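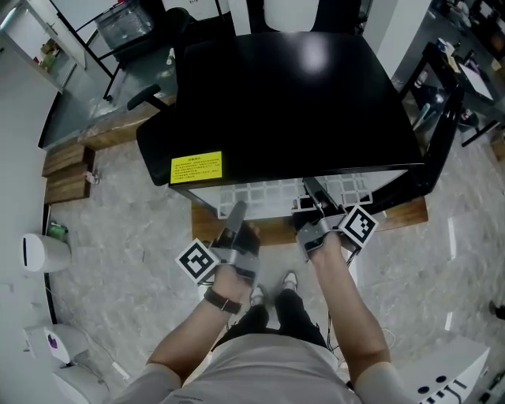

22 Aug 2020. Today I finally began to put the workroom in order, after I promised it to Xuân Triệu for two weeks. I started with the big black box, which stands on its wooden platform and takes the best place in the room. I stood before it in my light gray shirt and sneakers and looked down at it like at a sleeping animal. The top is so glossy that the light makes a white spot on it, and the yellow warning label is in Chinese, with letters too small for me. I must ask Xuân to read it before we move anything. The metal shelf behind has a clear plastic bin, and I want to use this bin for cables only.

At noon I ate rice with egg and wrote to Hatbridge about the second shelf. They ask 130 for it, delivery included, and they can come in December. It is a long time to wait. My order number is 3259, I write it here so I will not lose it again.

In the afternoon I turned to the desk. I like the warm brown color of the wood, but I always let things lie on it, and then I am ashamed when somebody visits.

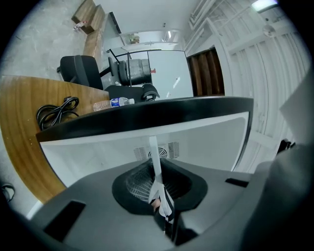 The monitor from behind, with the white strap, and the water bottle lying along the top of the monitor.

I also thought about where the chairs should stand. Xuân prefers them near the door, I prefer them by the desk, and we will talk about it at dinner. My back hurts a little. Tomorrow I want to sweep under the platform and call my sister.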